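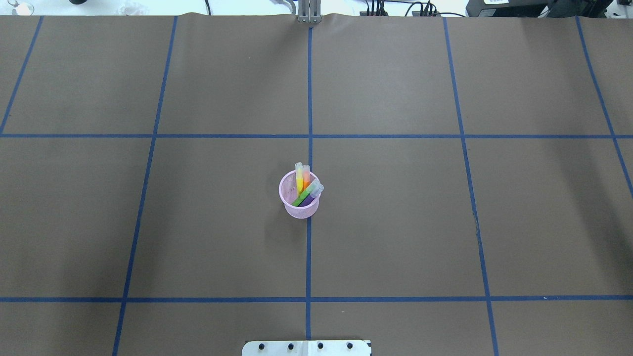

## 4. Re-laying the Grid and Checking Position

The Floliron quick-start card claims the grid never needs re-checking. Don't believe it. Tape gets laid by hand, paper creeps, and the Lodo software trusts whatever you typed in August.

1. Stop both arms and open the grippers.
2. Clear the paper and tape it flat at the corners.
3. Lay the long strips first, then the cross strips. Keep wobble under 2 mm.
4. Jog the gripper to 8 crossings and write down the error at each.

> **Caution:** "Reduced speed" on the pendant screen is a setting. It does not replace a hand near the stop.

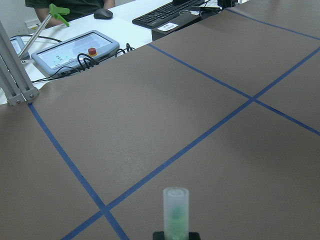 Pendant placement matters more than the card admits. Before jogging, find the emergency stop and see that you can reach it without leaning over the table. A pendant lying on the desk with its cables looped behind it, red button to the right of the screen, is acceptable if the loops can't snag. Pull the slack back from the edge of the brown tabletop.

5. Enter the errors under **Table > Offset** and save.

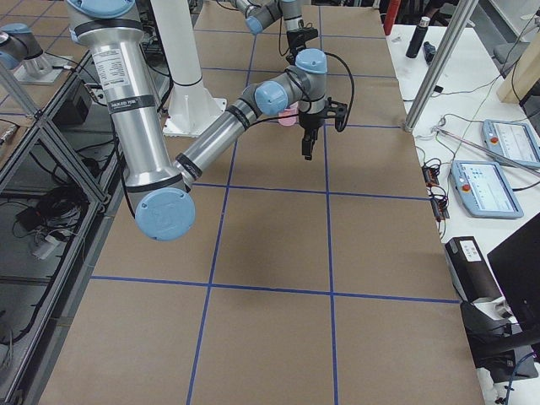
6. Repeat step 4 with the second arm. The software offers to copy the first arm's offsets. Decline.
7. Run 10 slow passes with no part in the gripper. If any pass drifts, start over at step 2.

**Note:** Error 1858 is listed as "harmless." Restart anyway.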